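Foro Cocina y Hogar > Reformas > Encimeras de madera: ¿aceite o barniz?

Página 1 de 1

elvira_bedoya
Hola a todos. Me ponen la encimera de haya maciza el lunes y sigo sin decidir el acabado. El carpintero me insiste en barniz al agua, mi hermana lleva toda la vida con aceite y dice que ni loca. Cocino a diario, dos niños, fregadero bajo encimera. Presupuesto: 168 euros para productos, ni uno más. ¿Qué hago??

sarac_b
Aceite. Siempre aceite. El barniz queda precioso hasta que se pica al lado del fregadero y entonces a lijar TODO. Con aceite lijas la zona, das una mano y listo.

Volkan Bilgin
Depende. Lo de "lijas la zona" suena muy fácil pero luego se nota el parche, sobre todo en haya, que coge el color fatal. Yo barnicé la mía, 5 años, ni una marca. Eso sí, tabla para cortar siempre y salvamanteles.

sarac_b
Ni una marca con dos niños en casa? Permíteme que lo dude

Volkan Bilgin
Yo no tengo niños jaja. Pero cocino todos los días.

sarac_b
Pues eso.

elvira_bedoya
Jaja vale, no os peleéis. El carpintero me habla de un aceite duro, marca Soylu. ¿Alguien lo ha probado? También vi uno de Kancombe más barato pero no pone si es apto para alimentos.

yigit_s
Soylu sí, lo usé en la isla. Tres manos finas, muy finas. La primera se la chupa entera. Entre mano y mano, lija de 400 a mano, sin apretar, y quitar el polvo con un trapo húmedo. No uses la lijadora para eso que te la cargas (experiencia propia, hice un surco en el canto y ahí sigue).

Lo importante es la testa. Los cantos del hueco del fregadero y la placa. Ahí beben agua y es por donde se abre todo. A esos dales cuatro o cinco manos, y ANTES de montar el fregadero, que luego no llegas.
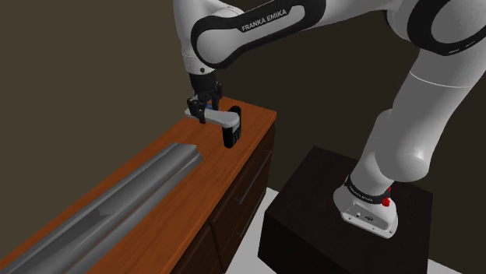 Y la cara de abajo tambien, aunque no se vea. Si solo das aceite por arriba la madera tira hacia un lado y se comba. A mi cuñado le pasó, se le levantó una esquina y acabó atornillando desde el mueble.

Birsen Aydoğan
+1 a lo de la cara de abajo. Y encima del lavavajillas, lámina de barrera. Sale vapor cada vez que lo abres.

Volkan Bilgin
Cuatro o cinco manos en la testa me parece exagerado. Con dos y silicona bien puesta sobra.

yigit_s
Con silicona sobre aceite fresco no, que no agarra. Hay que esperar. Yo esperé una semana y aun así se despegó un trozo.

Volkan Bilgin
Otro punto para el barniz :)

Birsen Aydoğan
Ojo con los trapos del aceite!! Extendidos al aire o en un cubo con agua. Hechos una bola en la basura pueden arder solos. Lo pone en el bote pero en pequeñito.

elvira_bedoya
Madre mía, eso no lo sabía. Gracias. Entonces: aceite Soylu, tres manos por arriba, más en los cantos, la de abajo tambien. ¿Cada cuánto se repasa luego?

sarac_b
El primer año cada tres meses o así. Después cuando veas que la gota de agua ya no se queda redonda. En la zona del fregadero antes, claro. Para limpiar, jabón suave y bayeta escurrida. Nada de vinagre ni lejía.

yigit_s
Yo una vez al año y va que chuta. Pero la mia es de roble.

pidesen
Llego con otra opinión: cera dura. Tacto mejor que el aceite. El bote me costó 38 euros y me dio para toda la encimera

sarac_b
La cera con una olla caliente deja cerco blanco. No la recomiendo en cocina. En una mesa, perfecto.

pidesen
A mí no me ha dejado ninguno. Uso salvamanteles, como todo el mundo supongo

elvira_bedoya
En esta casa no, te lo aseguro. Me quedo con el aceite. He hablado con el carpintero y me deja la pieza en caballetes dos días para darle antes de montar. Ya os cuento cómo queda el canto del fregadero.

Volkan Bilgin
Suerte. Prueba antes en un recorte, que la haya se pone amarilla.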